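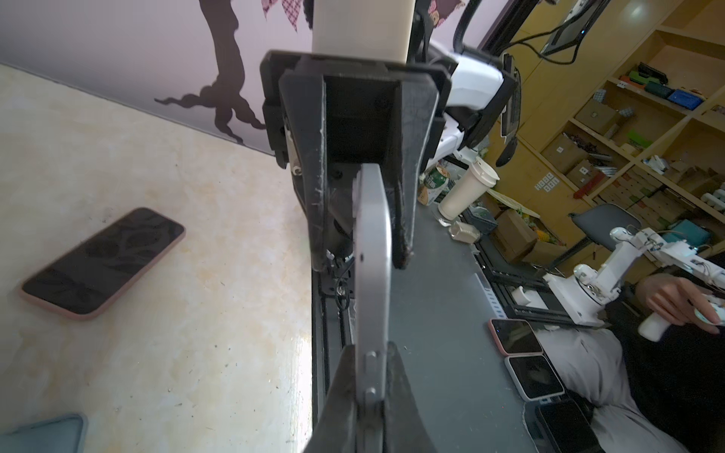

Phone refurbisher Flurken has moved part of its intake sorting in Volirton to robot arms, ending a job that staff had done entirely by hand. The arms pick up used handsets and set them down in rows for inspection. Each cell handles 200 phones per shift, against a target of 267.

Six sorters worked the intake line before the change. Three have been retrained as cell operators and spend most of the shift guiding the arms through grasps they have not yet learned. The others moved to battery testing at the same pay grade.

"Cases are the hard part," said Seraina Moser, who runs intake. "A bare phone is a known shape. A soft case changes the grip." Operators log each failed pick, and the control software, supplied by Nelomik, is updated overnight.

Shift lead Severin Ammann said wrist complaints had dropped, but operators now report eye strain and have asked for shorter rotations. Flurken will cut operator turns from two hours to one in July. A decision on a second line depends on the pick rate at that point.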